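Recording Grasp Demonstrations with a Hand-Held Gripper

By Jummai Okonkwo. Part 4 of the Dirasa tabletop notes.

This part covers recording single-object grasps with the hand-held gripper. It assumes the gripper has been calibrated (part 2) and that the recorder starts without errors (part 3). Commands are given for the Drustberg recorder; the older Tuncer scripts use the same order of steps but different file names.

1. Prepare the table

Use a plain, light, matte surface. Marks on the surface are acceptable if they stay the same for the whole batch. Wipe off anything that was drawn for a previous task, or leave all of it; a half-erased mark changes from one episode to the next and is hard to account for later.

Place the target object first, then the clutter. Boxes and cards go at the back, clear of the approach path. Printed packaging is fine in any language. Turn it between episodes so that the same face is not always toward the camera.

2. Check the gripper

Open and close the fingers fully five times. The width reading should return to the same value each time it opens. If it drifts, repeat the zero step from part 2 before recording.

Look at the pads. Light wear along the edges does not matter. Replace a pad if it has lifted at a corner or if it slides on its backing when pressed with a thumb. Note the change in the batch log, with the episode number. Blow dust off with a hand pump. Do not use solvent on foam pads.

3. Record the approach

Start each episode with the fingers open and the gripper held well back from the object. Wait for the tone, hold still for one second, then move in at an even speed. Keep the wrist level unless the task sheet calls for a tilted grasp.

Aim the midpoint between the fingers at the part of the object you intend to hold. For a shape that is wide at the top and narrow lower down, approach low and close on the narrow part. The pads will meet a slope if you close too high, and the object tends to ride down out of the grasp. 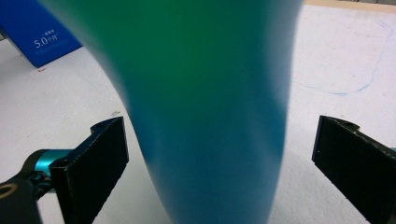 Stop before closing. A pause of half a second is enough, and it gives the segmentation script a clean boundary between approach and grasp. Operators who skip the pause produce episodes that have to be cut by hand - Nevzat Akbulut spent most of September doing this for the first batch.

Close until the width reading stops changing. Lift straight up, hold, lower, open, and back away along the same line you came in on. End the episode with the trigger, not from the keyboard.

4. Close-range focus

The camera has a fixed focus. Objects near the lens will be soft in the last part of the approach, and tall ones will run out of view at the top or bottom. Leave these episodes in. The policy sees the same blur when it runs, and a training set with only sharp views does poorly in the final stretch.

Reject an episode for focus only if the fingers themselves are blurred. That means the lens is dirty or loose.

5. Vary the setup

Record 11 episodes per placement, then move the object. Change at least one of the following at each move:

Object position on the table
Object rotation
Starting height of the gripper
Position of the clutter

Do not change the lighting within a batch. A full batch is 100 accepted episodes. Rejected episodes keep their numbers and are flagged in the log.

6. Review

Run the Fleko viewer on the batch before clearing the table. Check every episode in which the width trace has more than one closing event. These are usually regrasps. Mark them as regrasp and keep them in a separate folder; they are used for the recovery set.

Known issue: the viewer drops the first frame of episode 29 and later if the log contains a blank line. Delete the line and reload.

Part 5 covers two-object tasks.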